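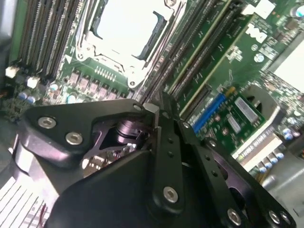

HORNOSETTI, 3 December 2024

Robots can get muddled, just as we do! Our robot Jerkus was learning to fit computer parts when it began pushing too hard -- its force sensor, the part that feels, had a fault.
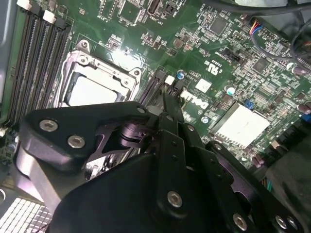 Jhair Arango told us a motherboard can crack without a sound, so you stop first and look afterwards.

And how do you stop a robot in a hurry?
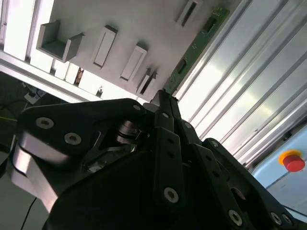

The big red stop button on its yellow base.

One press, and the arm halts. Memory goes in from above, you see.

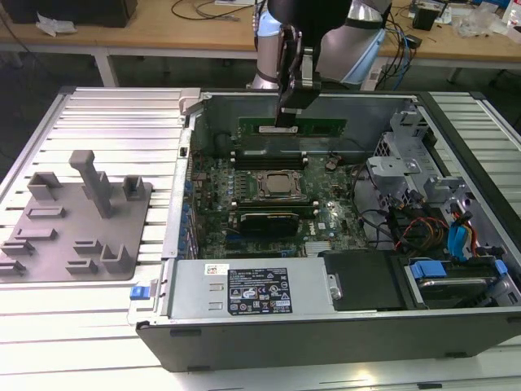 Did it hurt the robot? asks Mina.

Can I have a button like that for my brother? -- Tom

Related
Why robots need rest days
What is a sensor?

Contact Enex | Back to top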